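Keeping the Church's Records: Notes for Week Two
Jul 2, 2024
5 min read

Okay, picking up where we stopped last week, which was in the middle of the baptism register. A few of you asked me afterward whether you really have to write the whole entry by hand if it's also going into the computer. Yes! Please do. The bound book is the record and the computer is how you find things in it. I've seen churches flip those two around and then lose a decade when somebody's laptop went to the dump.

So, the books. Most congregations our size have a set that looks something like this: session minutes, the roll of members, baptisms, marriages, deaths, and usually a fat folder of congregational meeting minutes that ought to be bound and isn't. If you're taking over as clerk, your first job is to find all of them. Look in the church safe, then the pastor's study, then the closet with the Christmas costumes. At Skotbridge, where I clerked before I started teaching this class, the marriage book was in the kitchen under the good tablecloths (I still can't tell you how long it had been there).

Write down what you have and where the gaps are. Just a plain list: the name of the book, first date, last date, condition. Don't fix anything yet. Don't tape anything, ever. Tape turns brown and takes the ink with it.

MINUTES

People get nervous about minutes and they end up writing down everything everybody said. You don't need that, and honest to goodness you don't want it. A good minute tells me the date and place, who was there, that the meeting opened and closed with prayer, what was moved, and whether it carried. If the session votes to spend $900 on the boiler, I want to see the amount and what it's for. I don't need to know that the discussion ran long or that somebody thought the last boiler man was a crook.

Letters and reports get attached or copied in. "The report was received" is fine as long as the report is sitting right behind it. I can't count the evenings I've spent with an old book that says "report received" and no report.

Number your pages as you go, straight through, and don't start over each January. Sign every set of minutes once it's approved. If there's a mistake, draw one line through it, write the correction above, and initial it. No white-out.

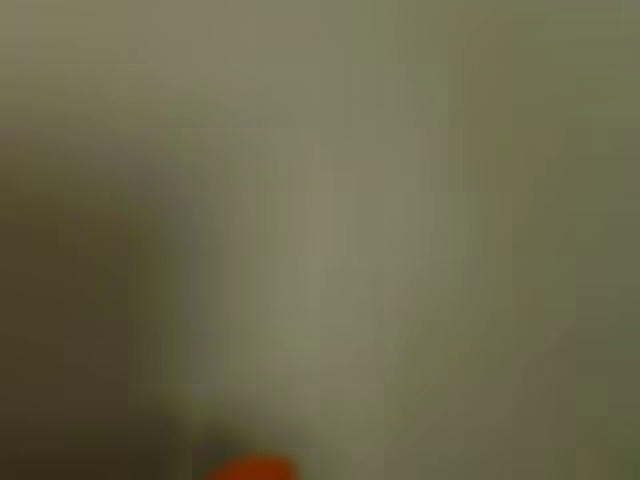

Wording is where new clerks slip, and it's mostly a matter of leaving things too soft. "The session talked over the hall and it was felt that something should be done." Who felt it? Was there a motion? When I hit a line like that I think of the dark part on the left up there, the way it fades out of the gray into murky brown and you can't put your finger on where it starts. Somebody reading in fifty years needs to be able to find where the talking stopped and the deciding began. So: "Moved, seconded, and carried that the hall be rented to outside groups on weekday evenings." There, now it starts someplace.

SCANNING

We got into this a little last time. You'll get quotes. Skotbridge had one from a firm called Dokik for $2,995 to scan all of the session books, and another church in our group went with Rullodico, who charge by the page. I'm not going to tell you which is better, since it depends so much on how your books are bound. Ask if they work on site or take the books away, ask who carries the insurance while they're gone, and ask to see a sample page scanned from a tight binding. And get the session to approve it in a motion before a single book leaves the building!

If you can't afford it, a careful index is worth a lot more than you'd think. Names, dates, page numbers. Start with baptisms, as those are the ones folks write in about.

FOR NEXT TIME

Bring two pages of your own church's minutes, one that you think is good and one that drives you crazy. Cover up anything confidential, please, especially discipline or pastoral matters. We'll be in the Tyagi Room again and we'll rewrite the bad ones together. The October session is the one on membership rolls and when you can take a name off, and it always runs over, so plan your ride home.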